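3. Where people put things down: storage habits in shared homes

The question behind this section is a homely one. When several adults share a house, where do the small things end up – the keys, the post, the half-used roll of tape – and how do they come to agree on it, if they ever do? Open storage on or near a table came up so often in our interviews that it seemed right to begin there. Figure 4 shows the kind of furniture we have in mind.
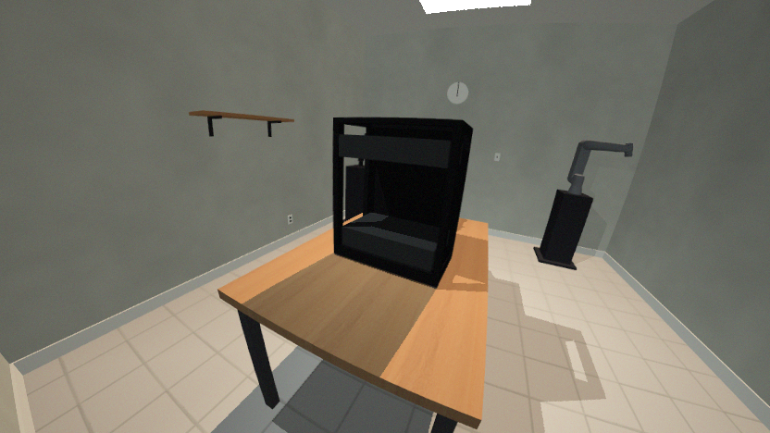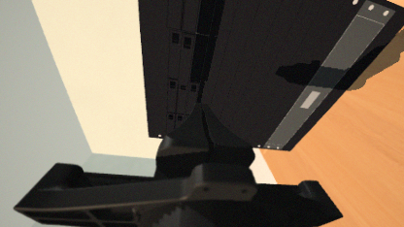
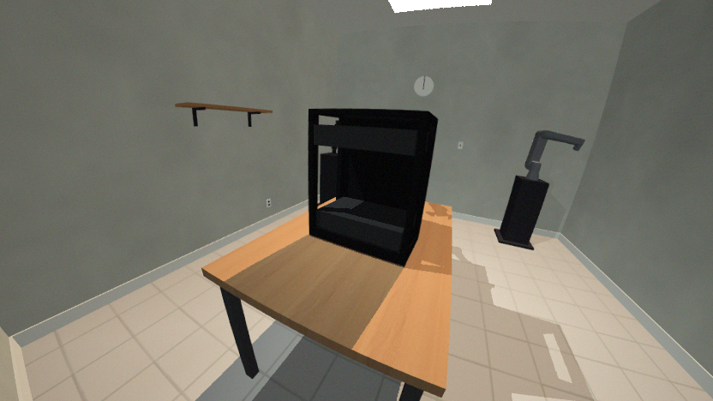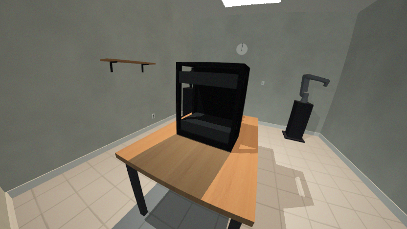 Figure 4. Computer-rendered views with a black cabinet or similar dark boxy unit; in the first, third and fourth views it rests on a wooden table.

3.1 The table as a halfway place

We spoke with 59 people living in shared homes, and I must say they were generous with their time and their tea. Most of them described the table as a halfway place, somewhere an object waits until its owner can decide what to do with it. Lund, in her earlier study of lodging houses in Oddsson, called this "parking", and our own visits bear her out very nicely. Things left out in this way were seldom thought of as untidy by the person who had left them there, though housemates took a rather different view of the matter.

Open-fronted storage seemed to soften these quarrels a little. One tenant, a nurse who came home from her night shifts at half past six, told us that she liked to see her things without having to open anything. Another had taken the doors off an old cupboard in November and had never got round to putting them back, and by the time of our visit the whole house had grown fond of it.

3.2 Who tidies, and when

The diaries gave us 426 entries that mention tidying, and they make lovely reading. A good many were written just before a visitor was due. Verhoeven and Nørgaard, who read them all separately and then compared notes, found that people wrote far more warmly about clearing a shared shelf than about clearing a shared floor. We return to the matter of floors in section 4, together with the hallway sketches that Gunnlaugsson collected from 30 of the same households.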